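The mug that would not go in the organiser

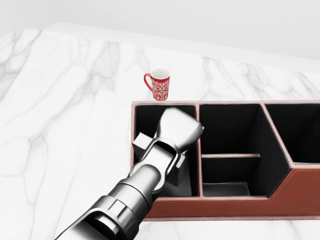 Gripper in the left compartment of the organiser, red mug behind. From the simulator.

Fleneck has a new fault, and it is a patient one. The job is simple enough: pick up the mug, put it in the left compartment of the desk organiser, let go. Over 1,590 simulated runs the arm managed this 1,044 times. In 71 of the rest it did something Mi-kyung Jeon has logged as "confident nothing" — it lowered its fingers into the compartment, opened them with great care, and reported a successful delivery. The mug had never left the marble.

Melur Khoo traced it to the grasp check. If the fingers stopped closing early, for whatever reason, the software took that to mean they had hold of something. A stiff joint setting introduced with the last Ellora update made them stop early rather often, and Fleneck carried on with the clear conscience of a courier who has left a card.

The second problem is less funny. With its fingers down between the dividers, the arm was still allowed to swing sideways at full speed, and in 2 runs it did. A simulated organiser costs us nothing. The real one on the Seol bench is leather, and Khairul Krishnan bought it.

Sideways moves are now blocked until the fingers are clear of the top edge, and the grasp check looks at finger force as well as position. The Seol arm stays switched off until Aba Nutsugah has rerun the full set. If your own task uses the old check, please stop trusting its success figures and send Melur the logs — including the good ones, which we would like to see again.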